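Robot club build thread, Term 4
Rawiri Mahuika · November 9, 2018

Starting a thread for the Larkberg after-school robotics group so parents and the Year 9s who missed today can follow along. I'll add to it as I go. The task is desk tidying: markers off the table and into a cup.

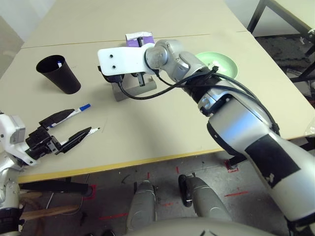

The Navengate schools challenge is in May. Teams get a table, a cup and a set of pens they haven't seen before. Points for every pen that ends up in the cup, points off for knocking the cup over. There's a time limit of 600 seconds for the whole round, setup included.

We picked this event over the maze one because the group did the maze last year and got bored with it. I had no strong opinion. They voted.

Our team name is Skasenano. I've asked what it means and had several different answers. It's on the entry form now so it's staying.

Current state of things. The left arm does the markers. The approach is to come in low from the side with the fingers open, line up with the barrel, then close. Coming straight down from above was the first idea and it kept pinching the cap end and spinning the marker away.

A few people asked why we don't just practise with one marker at a time. We did for the first fortnight. Two lying side by side is a different problem – the open fingers want to end up touching both, and then you have to decide which one you meant to pick up.

The kids' answer is to work from the outside in. Take the marker nearest the table edge, go back for the other. It's simple and it fits on a whiteboard. The catch is that the program needs to know which one is nearest, and that part is still a bit ordinary.

We're collecting runs for training. A run is one attempt from start position to arms back home, good or bad. As of this afternoon we have 1,525 logged, over 900 of them from this term. The rest are from the holiday program and I'm not sure how many of those we can keep, as the table was at another height.

On bad runs: please don't delete them. Label them and leave them in the folder. I found a gap in the numbering on Tuesday and somebody owned up, so that's sorted, but I'll say it again for everyone.

Labels we're using: GRAB, MISS, DROP, TIP. TIP is only for the cup. If a marker rolls off the table that's a DROP, even if the gripper never had hold of it. Yes, we had an argument about that. Yes, it's final.

Jobs for next session. Group one, rewrite the reset checklist so that it fits on a single page. Group two, go through the last 75 runs and check each label against the video. Group three, start on the cup end, meaning where the hand should be before it lets go.

The cup end is harder than it sounds. A marker let go at an angle catches the rim. The lads want to drop it from higher up. I've asked them to test both heights and bring me numbers.

Someone asked about the right arm. For this event we mostly park it out of the way. The rules allow two arms and there's a plan to use it to steady the cup, but I'd like the left one reliable first. Maybe after Christmas.

Safety reminder, same as every week. Hands off the table when the arms are live. Whoever is holding the stop button doesn't do any other job, and that includes eating chips. Hair tied back, lanyards off.

Permission forms for the May trip are due by the end of term. Nowakowski are doing the bus again and need final numbers early. If you've lost the form there are spares in the tray by the door.

Reply to a question from one of the mums: no, you don't need to know how to code to join. Half of what we do is putting things back where they started and writing down what happened. The coding gets picked up along the way.

Next session is the usual time. Bring dead markers from home if you have them, any brand, caps on. Fat ones especially, as we're short of those.

Filed under: Clubs & Activities, Robotics, Student Projects
Contact the club | © 2018 Larkberg Robotics | Back to top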